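Keeping the Worktable Clear: A Conversation With the Facilities Office at Rutherford

By the Iltby Community Newsletter staff
April
3 min read
7 shares

The shared workroom at Rutherford is used by residents of Iltby and Fekivdale for sorting donations, wrapping parcels, mending, and preparing school materials. Demand for the room has grown through the winter, and the facilities office has revised its guidance on how tables are to be left between bookings. The newsletter met with the room coordinator to discuss the changes and the thinking behind them.

The coordinator began with the surfaces. The previous tables had dark tops, and complaints about them were frequent. "People lost things on them," the coordinator said. "Needles, black buttons, the small screws from a lamp. The next group would come in and put a hand down on whatever had been left." The office settled on white tops with a matte finish. A glossy sample was considered and returned after one evening under the ceiling lights. "You could not read a label lying flat on it without moving your head," the coordinator said.

Under the new guidance, each group is asked to remove everything from its table before leaving, including items that belong to the room. Scissors, tape, and rulers return to the wall cabinet. Parcels waiting for collection go on the shelves by the door. In the past, many groups pushed their materials to one end and considered the table tidy. The coordinator described this as the most common source of disagreement between bookings. "A pile at the end of the table is still a pile," the coordinator said. "The next group does not know whether it may be moved, so it stays there, and they work on half a table."

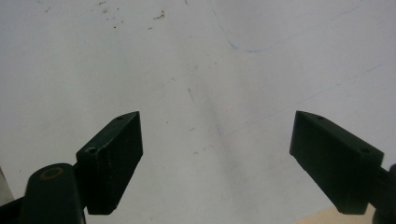

Cleaning was the second subject. Tables are wiped with a damp cloth and a small amount of dish soap, then dried with a second cloth. Scouring powder is not permitted, and neither are the green pads that were formerly kept under the sink. According to the coordinator, the pads left shiny patches on a matte top that could not be removed afterward. Ink should be treated the same day. For glue, the office recommends waiting until it has set and lifting it with a plastic scraper, one of which now hangs inside the cabinet door.

Asked whether the guidance was too strict for a room that depends on goodwill, the coordinator took some time to answer. "We did have that concern," the coordinator said. "Some of the groups have been coming here for years and have their own way of doing things. We asked them to try it through the end of the season. The wrapping group told us they now start sooner, and they were the ones who objected most."

The office has also changed the time set aside between bookings. Groups previously left and arrived on the hour, and the two often met in the doorway with their arms full. Bookings now end five minutes early. The coordinator acknowledged that the interval is short for those who bring sewing machines and said that such groups may request a longer one when they reserve the room.

Cutting remains a difficulty. The white tops show knife marks clearly, and three cutting mats have been ordered through Zustska to replace those that have curled at the corners. Until they arrive, groups using craft knives are asked to bring a board of their own. "Scissors are fine," the coordinator said. "Please do not cut directly on the table with anything else."

The workroom is closed on Saturday for floor cleaning and reopens the following morning. Reservations may be made at the Rutherford front desk, where printed copies of the guidance are available.

3 comments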